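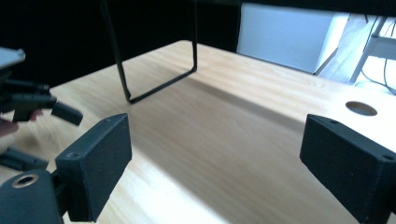 4.2 桌面上的光:读者如何谈论反光与木纹

上一节讨论了Tisotbridge镇立图书馆的座位选择,那里的材料以借座登记为主,读者本人很少开口。本节换一种材料。我们在Farnell阅览厅收集到383条留言日记,写的都是读者坐下之后看到什么、挪动了什么、为什么换了位置。最初设计这份日记的时候,我们预计大家会写噪声、暖气和插座,也确实有人写。令人惊喜的是,桌面本身占去了那么大的篇幅。读者写桌子的颜色,写漆面发亮的地方,写木纹的走向,有几位甚至连着几个下午写同一张桌子,像在写一处常去的河岸。对一个关心室内光环境的研究小组来说,这批文字实在是难得的礼物,我们愿意花一整节的篇幅来细读。

先交代桌子。阅览厅现用的长桌共16张,由Rorkon木作坊供货,浅色木面,边缘倒圆。旧桌是深褐色的,桌面铺着一层绿色的垫布,换桌之后垫布撤掉了,木面直接露出来。馆方换桌的考虑写在采购说明里,一条是厅内朝北,冬天偏暗,希望桌面能把窗光往上送一些;另一条是旧垫布难清洗。这两个目的都达到了。读者问卷回收319份,多数人认为厅里比从前敞亮,许多人在空白处主动添了一句赞美,用得最多的词是“干净”和“轻”。问题也随之而来,而且来得很有意思:同一位读者常常在同一份问卷里既称赞明亮,又抱怨刺眼。

这种并存的评价在视觉舒适的文献里常被当作噪声处理,研究者倾向于取一个平均分。我们认为平均分会把最值得看的东西抹掉。读者所说的“明亮”与“刺眼”指向两件不同的事,前者说的是整个厅,抬头就能感到;后者说的是书页旁边那一小块桌面,低头时才进入视野。日记的好处正在于它保留了低头与抬头的区别。一位准备会计考试的读者写道:“进门的时候觉得今天天气真好,坐下来翻了两页,就开始找哪个角度不晃眼。”短短一句话,把两种尺度交代得清清楚楚,比量表好用得多。

下面按三条线索展开:反光的位置,木纹的可见与不可见,以及读者为此做出的调整。需要说明的是,日记作者自选题目,篇幅长短不一,我们没有要求他们使用任何术语。引文均保留原来的说法,只改正了明显的笔误。

4.2.1 反光的位置

浅色木面上罩有清漆时,反射由两部分叠在一起。木材内部散射出来的光向各个方向去,颜色偏暖,带着纹理的信息;漆层表面反射的光有方向性,带着光源的形状和颜色。两者的比例随视角变化,低头近看时,视线与桌面的夹角大,前一部分占上风;目光放远、贴近桌面看过去,后一部分迅速增强。这是教科书上的常识,可是在日记里读到它被普通读者一点点摸索出来,仍然让人兴奋。有位读者连续写了几次,第一次说“桌子中间白了一片”,第二次说“站起来就没有了”,到后来干脆画了一张小图,标出自己的头和窗户的位置,旁边写着“原来跟着我走”。

跟着人走,是反光区别于污渍、褪色与磨损的关键特征。读者一旦发现这一点,语气就会变。发现之前,他们多半把亮斑归咎于桌子:漆没刷匀,擦拭的时候留下了水印,木头有毛病。发现之后,他们开始谈论自己:我坐得太低,我该换到对面去。我们把这种转变称为归因的移位。它在日记中出现得相当稳定,常常伴随着一个小动作,例如歪头、起身、用手掌挡住来光的一侧。这些动作没有人教,却与现场测光时改变观察角度的做法十分接近。

反光对阅读的影响,也比“亮度过高”四个字丰富。纸质书的读者受影响较轻,书页本身是漫反射的,盖住了桌面的一部分;他们真正在意的是书页边缘之外的亮斑,目光从行末回到行首时会被它拉走。用平板电脑的读者抱怨最多,屏幕上有自己的一层反射,桌面又从下方添上一层。写字的人介于两者之间。一位抄写乐谱的读者说,最难受的是五线谱纸只有巴掌宽,左右两侧都露着桌面,“两边都亮,中间反而显得灰”。这句话描述的是同时对比,书写区域的绝对照度没有降低,周围变亮后,纸的白就显得不够白了。

我们在厅里做了对照观察。Pascal Caron负责在不同座位重复同一套观看姿势,先坐直平视,再俯身至写字的高度,然后把下巴压到几乎贴近桌沿。最后一个姿势看起来有些滑稽,收获却最大。俯得越低,亮斑越集中,纹理在亮斑内部越稀薄,直到只剩几丝浅痕。多数读者不会这样看桌子,但趴着小憩的学生会,身高较矮的儿童会,坐轮椅的读者也比站立者更接近这个角度。过去的桌面反光评价大多以成年人坐姿的眼高为准,这一默认值应当放宽。儿童的眼高尤其值得重视,他们在日记里的表达也最直接,有个孩子写:“桌子里面有一个窗户。”

灯光与天光造成的亮斑形状不同。条形灯投下的亮斑边界较清楚,位置固定,读者很快学会避开;天光经过高窗进入,亮斑宽而柔,边界含混,随云量时强时弱。日记显示,读者对固定的亮斑更宽容,对游移的亮斑更容易烦躁,哪怕后者的强度低得多。可预期性在这里起了作用。这与噪声研究中的发现遥相呼应:持续的风扇声容易忍受,时有时无的咳嗽声让人分心。把声环境与光环境放在一起讨论的论文并不多,我们认为这是一块很有前景的地方,后文4.4节还会回到这个题目。

4.2.2 木纹的可见与不可见

如果日记只谈反光,本节到此便可以收尾。真正让我们放不下的,是读者对木纹的热情。旧桌时代没有人写过木纹,垫布把它全遮住了。换桌之后,木纹成了厅里的一种公共读物。有人说像等高线,有人说像沙滩退潮后的痕迹,有人沿着一条线用铅笔虚描过去,想看它在哪里消失。一位退休的测绘员写了很长的一段,把桌面分成“山脊”和“谷地”,说他每次坐下都先找到那个最密的弯,再把书放在旁边。他从不坐别的桌子。

木纹的形状取决于锯切方向与年轮的关系。弦切面上,年轮被斜着剖开,表现为拉长的弧线、拱形和一圈套一圈的长椭圆;径切面上,年轮近乎平行,表现为疏密有致的直线。一块拼接的桌面可以两者兼有,弧线向一侧延伸,慢慢收紧,变成平行的细条。读者不需要知道这些名称,也能看出“圆的地方”和“直的地方”,并且对两者有不同的偏好。日记中喜欢弧线的人更多,理由却五花八门:有人觉得热闹,有人觉得安静。偏好直线的读者理由较为一致,他们说直线“不抢眼”,读表格和竖式的时候不会串行。

于是出现了一个颇有意思的交叉:木纹与反光争夺同一块表面。亮的地方木纹淡去,木纹清楚的地方往往光线弱一些。图4所示的浅色木桌面便是如此,中部有一大片反光,木色发白,纹理只余淡淡的细条;往右上方看,光线减弱,弧线和密集的平行纹重新显露出来。

图4 浅色木桌面上的反光与木纹
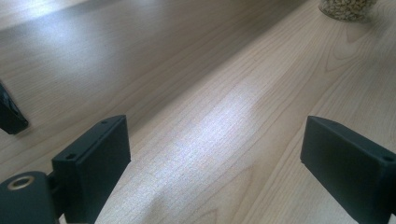 读者对这种消长的感受非常敏锐。我们在日记里找到一组反复出现的动词:“洗掉”“吞掉”“盖住”“浮上来”。前三个描写亮斑中的纹理,最后一个描写阴影里的纹理。“浮上来”三字尤为传神。阴影里的木面照度更低,按直觉应当看不清楚,读者却觉得纹理更鲜明、更深、更近。物理上的解释并不复杂:镜面反射那一层减弱之后,散射光所携带的对比度不再被稀释,木纹自然清晰。心理上的解释要丰富一些。观看者知道桌子是一整块,于是把亮处缺失的纹理在想象中续上,目光从暗处出发,顺着一条线走进亮处,再从另一端走出来。那位测绘员说,他喜欢“在白的地方猜路”。

猜路这个说法启发我们重新审视“视觉干扰”一词。在阅览室设计指南中,纹理过强的桌面通常被归为干扰源,建议采用均匀的哑光面。我们同意,长时间抄写与校对的场合应当如此。可是阅览厅里的人并非每一秒都在读。日记记录了大量间歇:等同伴,等灵感,读完一章抬不起劲翻下一章。间歇时目光需要一个落点,太空的表面留不住它,手机却很容易把它带走。木纹恰好提供了低强度的落点,看一会儿,便能回到书上。一位读者写道:“盯着桌子发了会儿呆,回来发现刚才那段其实看懂了。”这样的句子当然不能当作注意力恢复的证据,但它指明了该往哪里寻找证据。

环境心理学里有关自然纹样的研究,大多使用屏幕上呈现的图像,观看者端坐不动,刺激正对面孔。桌面纹样的处境完全不同。它是水平的,处于视野下缘,随身体移动而变化明暗,手还能摸到。触觉在日记里出现得比预想的多。有人用指尖去找木纹的起伏,结果摸到的只是光滑的漆面,于是写下一点失望;另有一位读者反过来觉得安心,他说眼睛看见山,手却摸到平地,“写字不会抖”。视觉与触觉的不一致在这里并没有引起不适,反倒成了一种乐趣。我们很希望后来的研究者能专门设计实验处理它。

颜色也须一提。读者给桌面起的颜色名称相当多:米色、麦秆色、奶油色、饼干色,阴天时有人写“灰米汤”。同一张桌子,晴天与阴天的名字可以差得很远,同一时刻,亮斑内外的名字也不一样。亮斑内偏白甚至带点银,亮斑外偏黄,阴影带则发灰。若请读者在色卡上指认,多数人会指向亮斑外的颜色,仿佛那才是桌子“本来”的颜色。这是颜色恒常性的一次漂亮的日常演示。采购部门在选样时只看巴掌大的样板,样板在手里转一转,反光便让开了;等到整张桌面铺在厅里,反光无处可让,颜色也就变得复杂起来。样板与成品之间的落差,常被误认为批次色差,其实应归到观看条件上去。

4.2.3 读者的调整

面对亮斑,读者并不坐等馆方处理。日记中的调整大致有移动身体、移动物件、改变任务几类,各类之间经常连用。移动身体最省力,通常是把椅子斜放,或者从桌子的这一侧换到另一侧。移动物件更有创意。有人把外套折好垫在书下,有人用借来的大开本画册立在窗的一侧充当屏风,有人摊开一张报纸,恢复了旧垫布的功能。那位抄乐谱的读者后来带来一块深色的硬卡纸,垫在谱纸下面,露出一圈边。他十分得意地报告:“白纸又白了。”这个办法与印刷行业看样时使用的中性灰衬底原理相通,成本却只是一张卡纸。

改变任务这一类最容易被忽略。有的读者在亮斑正盛时改做不费眼的事,整理笔记,排列书签,给书目排序,等云来了再接着读。他们把一天的光当作一张时间表。一位准备论文的学生甚至总结出规律,先做摘录,后做誊写,顺序正好跟窗光的变化合得上。读到这里,我们对“使用者适应环境”这句老话有了新的认识。适应远不只是忍耐,它包含相当精细的安排,其中的知识往往只有本人知道,换一个座位便要重新学起。

这也解释了座位忠诚。上一节的登记数据显示,常客倾向于回到同一张桌子,当时我们猜测主要是社交原因,坐惯了,左右都认识。日记补充了另一层:他们已经学会了那张桌子的光。换到别处意味着从头摸索亮斑的位置、窗的方向、灯的边界。两种解释并不冲突,很可能相互加强。常客之间会传授经验,新来的人常从邻座那里得到一句“往左边挪挪”。这种口头知识在馆舍改造时极易丢失,桌子转个方向,或者灯具换一排,积累便全部作废。我们建议改造方案在定稿前至少听一听常客怎么说,哪怕只是翻一翻意见簿。

深度访谈的12位读者中,有人从未在日记里提过反光,谈话时却讲得头头是道。追问之下,他说没觉得这是问题,早已习惯把书架立起来,“那不就是读书的一部分吗”。这一回答提醒我们,抱怨的数量不能代表影响的大小。调整得越熟练,抱怨就越少,环境的缺陷反而藏得越深。仅靠投诉记录评估光环境,会系统地漏掉最常来的人,而他们恰恰是最了解厅堂的人。把“您现在是怎么坐的”“书放在哪里”列入问卷,所得往往比“您是否满意”多得多。

访谈中还出现了一个我们完全没有准备的话题:礼貌。立起画册挡光的读者担心挡住对面的人;斜放椅子的读者担心占了过道;摊报纸的读者担心翻动时有声响。光的调整于是牵动了桌边的人际关系。对面坐着熟人时,大家放得开;对面坐着陌生人,许多人宁可眯着眼。有位读者说,她等对面的人走了才把书支起来。可见,个人调整的余地受到共用桌面的限制,桌子越宽,限制越小。Rorkon供应的长桌在宽度上算是慷慨的,读者对此多有好评,但宽桌又露出更多木面,亮斑也有了更大的展开余地。设计中的得失就这样彼此勾连,每解开一处,别处又紧了一点,研究起来真是趣味无穷。

4.2.4 讨论与建议

综合以上材料,我们对浅色木质阅览桌持积极的看法。它提高了厅内的整体明亮感,给间歇中的目光提供了去处,也在读者与家具之间建立起一种罕见的熟悉。需要处理的是漆面的镜面反射,而处理的手段应当尽量保住木纹。换用低光泽的面漆是首选,光泽降低后亮斑会变得更宽、更弱,纹理在其中仍可辨认。有人担心哑光漆容易显脏,这一担心有道理,应结合清洁制度一并考虑,同时避免使用会逐渐抛亮表面的清洁剂。后一点常被忘记,哑光桌面用上几年,常用区域反而磨得发亮,形成一块块与手臂形状相近的光斑。

桌子的朝向值得在布置阶段反复试验。一般的做法是让窗光从侧面来,避免读者正对窗户,这条原则依然有效。需要补充的是,长桌两侧都坐人,一侧的侧光到了斜坐的人那里可能变成正面的反光。我们在厅内试过把桌子稍作偏转,亮斑并没有消失,只是移到了桌子中部、两排读者都不太用的位置。那一带本来就放台灯和公用铅笔,亮一些也无妨。这种做法几乎没有花费,只要求布置的人愿意坐下来看一看,再起身挪一挪,再坐下来。图纸无法替代这一过程。

可借用的小物件也应列入预算。既然读者自带卡纸与报纸,馆方完全可以提供几种尺寸的深色衬垫,放在桌端任人取用。衬垫的颜色宜取中等深浅,过黑则与书页对比过强,看久了同样疲劳。材料以翻动无声者为佳。试放期间衬垫的借用相当踊跃,用途也超出预期:有人拿来垫杯子,有人拿来给孩子画画,也有人拿它盖住木纹,说今天要校对,不能看山。最后这一位的幽默感我们十分欣赏,他的做法也正好说明,同一张桌面应当允许读者自行决定看见多少。

方法上,本节愿意为日记这种朴素的工具说几句好话。它慢,零散,整理起来费时,有时字迹难认;它也捕捉到了仪器与量表都难以捕捉的东西,即一个人在同一处坐了许多次之后逐渐形成的了解。亮度图能够告诉我们某一时刻、某一视点的分布,日记则写出分布如何被经历、被绕开、被利用。两者应当并用。我们设想的下一步,是请日记作者在亮度图上标注自己熟悉的位置,看看他们口中的“白的地方”与测得的高亮区域重合到什么程度。若有偏差,偏差本身便很值得研究,它可能来自眼高,也可能来自任务,还可能来自记忆对强光时刻的偏爱。

局限同样明显。日记作者是自愿参加的,喜欢写字的人多,匆匆来去的人少;厅堂只有一处,朝向与窗高都带着地方特点;桌面的木色与漆面也只有一种。深色木面上的亮斑与底色反差更大,读者的反应很可能不同,旧桌时代没有留下可比的文字,十分可惜。此外,冬季材料远多于夏季,太阳高度对亮斑位置的影响只得到部分呈现。夏季的一轮日记拟于5月起在同一阅览厅发放,届时傍晚的低角度光将成为重点。

还有一件小事,原先打算放进脚注,最后决定留在正文。整理日记时,我们自己也养成了看桌子的习惯。开会时有人会突然俯下身去,顺着木纹看到对面;咖啡馆里有人会为了一片亮斑换座位,再换回来。研究对象反过来改变研究者的目光,在人文学科里司空见惯,在照明研究里却很少有人写下来。我们倾向于认为,至少就桌面这一题目而言,这样的习惯有益。4.3节将转向书架间的垂直面,所用的观看姿势与记录表格沿用本节的安排,眼高一栏增加了儿童与轮椅使用者两档。

相关文章
旧垫布与新木面:阅览桌更换前后的读者留言
高窗之下:朝北阅览厅的冬季天光
咳嗽、风扇与翻页声:安静空间中的可预期性
清漆光泽与木材纹理的日常观看
书架间的垂直照度与找书时间

联系编辑部 | 版权所有 © 公共阅读空间研究辑刊,2025年3月 | 返回顶部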